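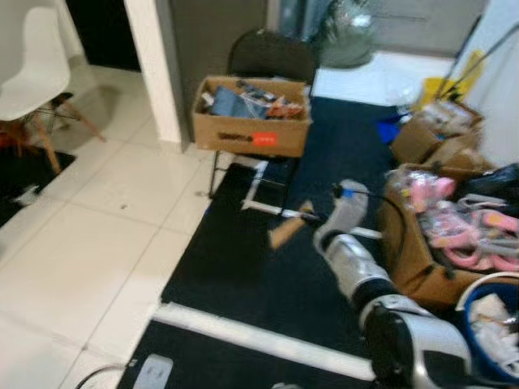
So you've got a Jusside arm kit sitting in its shipping carton and you'd like it to do something useful before bedtime. I was in the same spot when mine came from Jeltow, and I made just about every beginner mistake going, so I'm going to walk you through the setup the way I wish I'd done it the first time. There's a bit of a review mixed in too, since people keep writing to ask me if it's worth the 1400 dollars. (Short version: yes for me, maybe for you, read on!)

Last updated 8/30/21, after the firmware update that moved the calibration menu.

What you get for the money

The kit is the arm, the gripper, the control unit, a power brick, one long cable to the computer and a foot pedal for starting and stopping a recording. You don't get a stand or a base plate of any kind. You also don't get a printed manual, only a card with a web address, and the download is 491 pages long. I have read maybe a tenth of it. Edgars Grigaitė on the Mustis forum put together a much shorter quick start, and most of what I know about the joint limits comes from him.

Before you plug anything in

Clear more floor than you think you need. I thought the reach listed on the box was generous and left myself a little gap between the shelves and the couch, and the very first time I ran the home routine the elbow swung out and knocked over a lamp. Hold the arm out straight by hand with the power off, walk it slowly through a half circle and see what it touches. Anything it touches has to move.

Put down something dark and dull if your floor is shiny. Plain black carpet is great. The Jusside software has a hard time with reflections, and on bare tile mine kept trying to pick up the ceiling light. Tape works well for marking out your work area, too – I like white on black because I can see it from across the room.

Now the cables. Run them along the outside of the arm and leave a loose loop near the gripper. My first go I tied everything down nice and snug and it looked terrific, right up until the wrist turned and yanked the plug out.

Step 1: Power up and home the arm

Fold the arm into its rest position, switch on the control unit and wait for the steady light. It takes 45 seconds on mine, and if you press the pedal before then you'll get an error and have to start over. Once the light holds, open the software and hit Home. Keep your hand on the stop button for this one. The joints move one at a time, base first, and the whole thing is louder than you'd expect the first time through.

Step 2: Calibrate the gripper

After the update this lives under Tools and then End Effector. (It used to be under Settings, so the older videos will send you to the wrong place.) Let the gripper close on nothing, click Zero, then let it close on something firm you've measured. I use a wooden block. Type in the width and click Save, and please do click Save, because the window closes quite happily without it.

Run it 3 times. If the numbers wander, check the two little screws at the wrist. Mine were barely finger tight when it arrived.

Step 3: Teach it your first pick

Start with a block. I know you want to go straight to the laundry or the toy box, and so did I, but a block has flat sides and stays where you put it. Press the pedal, guide the arm down over the block by hand, close the gripper, lift, press the pedal again. You've got a recording. Play it back at quarter speed and watch the elbow the whole way, because that's the part that hits things.

When that works, turn the block at an angle and try again. The gripper likes to come in square to the sides, so you'll have to turn the wrist to match. Ismael Figueiredo, who sold me on this kit in the first place, records five or six angles and lets the software blend them. I tried that and it did help, though the blended motion has a funny little hitch in the middle I haven't been able to get rid of.

Step 4: Move up to boxes

Open boxes are where it gets fun! Cardboard flaps are the enemy, so fold them all the way out or cut them off. Put the box up on a stand if you can, since the arm does much better reaching across than reaching down into something on the floor. Start with the box nearly full so the top items are close to the rim, and pick from there.

Clear plastic wrap is still a problem. The software looks right through it, and the gripper slides off it. Fabric goes better than I expected as long as there's a fold to grab. Thin, curvy stuff like hangers comes up in tangles, and I've mostly given up on getting just one.

How it stacks up

I had a Barbosa arm on loan last October and it was faster and quieter, with a much nicer pedal. It also couldn't be guided by hand, so every move had to be typed in, and I ran out of patience within a week. For tinkering at home I'd pick the Jusside again. If you need speed, or you have people sleeping in the next room, look at the Barbosa.

Jeltow's support answered my two emails the next day, and the second time they mailed me new wrist screws without charging. Shipping was slow. If yours turns up with the elbow cover rattling, pop it off and press the clip back in before you write to them, it's a ten second fix and they'll only ask you to do it anyway.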